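Part-time tea and water person, Morley Community Choir

We are 77 singers of mixed ability and one kettle of no ability at all. Lies Hoekstra, who has run the break since before some of our tenors could read music (a few are still working on it), is moving to the coast, and we need someone to take over.

Rehearsals are every Wednesday evening at the Lappalainen Hall. You would arrive half an hour early, put out drinks, survive the break, and wash up while we attempt the second half. The door sticks. Lift and push.

The job pays for three hours a week, 30 weeks a year. You need to be able to carry a full water jug, tell the altos they have had enough cookies, and keep a straight face during warm-ups. Singing is not required -- we have plenty of people who do that already, some of them quite loudly.

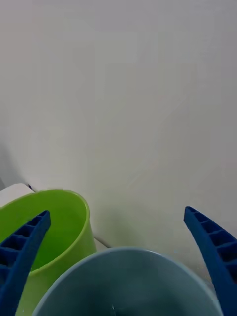
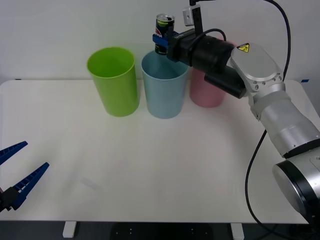

Plastic cups, lime green included.

Cups are reusable and go back on the shelf clean. Please don't let the basses stack them. The last tower got as far as the piano.

To apply, send a few lines to Brayan Apaza, our secretary, by the end of April. Tell him what you've done before and how you feel about Christmas music in September. No résumé needed, but one reference would be nice, preferably from someone you have made a hot drink for.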